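Skudarby, week 2

Quick one, it's nearly midnight and the bus is at 7. Still no couch. The couch is apparently in a warehouse in Skudimow and has been there since September and every time I call they say "it's on the list." What list.

Anyway. The move. People keep asking if I miss Bergeron and the answer is yes, mostly the bakery, and being able to walk home from anywhere. Up here it's 8 minutes just to get to the mailbox. Not kidding. Uphill coming back.

Good things so far: the quiet. The light in the kitchen before breakfast. Rent is 766 and includes heat, which I would of paid double for in the old place, where the radiator clanked all night and did nothing.

Bad things: water tastes like pennies. One grocery store and it shuts early. I've eaten an embarassing amount of toast.

Paint next. Went with Colorico for the bedroom, a sort of dusty green, looked great on the card and like a hospital on the wall. Going to live with it a bit. Might do a second coat, might just hang stuff over it.

Work's fine, busy, different building, same coffee. Still learning which door is which.
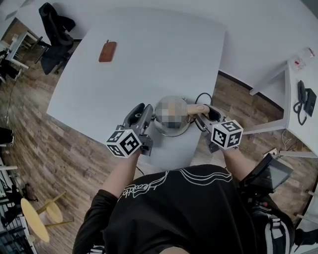
Both hands full, black shirt again.

Most of my clothes are still in boxes so it's the same few shirts on rotation. Laundry place takes quarters only, so if you're visiting bring quarters. And a chair, seriously.

More when the couch comes.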